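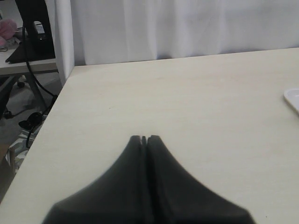 Wrist camera view, gripper closed over the bench, nothing held.

Home | Projects | Reports | People | Contact

4 min read

Dudier grasp planner: progress to the end of April
Prepared by Renu Kandpal for Zandthorpe

You asked for a short report and a plain answer on whether the second payment should go ahead. My answer is yes for the logging and replay work, and not yet for the planner.

The planner first. Yogesh Gautam's new version picks a grasp from the wrist camera alone, and on our own bench it looks good. We ran 762 attempts and the software marked 77 of them as failed. I would not quote those figures to anyone. The software decides for itself what counts as a failure, by checking how far the fingers closed, and a gripper that has shut on thin packaging reads almost the same as one that has shut on air. Nhi Vương went back through part of the log by eye and found misses filed as successes. She is still going, and until she is done I don't have a success rate to give you.

There is also the matter of the bench. It is a pale tabletop, evenly lit, with a curtain behind it. The object finder likes that very much. When Pankaj Shakya laid a patterned cloth on the table the finder began proposing grasps on the cloth. Ovadberg told us their model would cope with "everyday backgrounds", and I have asked them twice what they tested it on. No reply so far.

The camera always has its own fingers in view, and they take up a good part of the lower middle of the picture. We mask them out with a fixed shape. That holds while they are closed and gets worse as they open, so the planner sometimes treats the edge of a finger as something to pick up. Yogesh wants to draw the mask from the joint readings instead. I think he is right, though he also said it would take an afternoon, and that was in the last report.

Replay is in better shape. Any run can now be played back through the planner with the same inputs and gives the same choice. It took Pankaj Mathur longer than planned -- the camera and arm clocks were drifting apart -- but it works, and it is how we caught the mask problem. I would call this part finished, apart from the written guide.

We have dropped the learned speed control. It saved very little time over the fixed setting and made every fault harder to trace. Shukla may want it back. They should be asked to show a need first.

Next period: Nhi's relabelling, the new mask, and 800 fresh attempts on 2 different table surfaces, with a person marking each result. If the planner does poorly there, I will recommend going back to the old one.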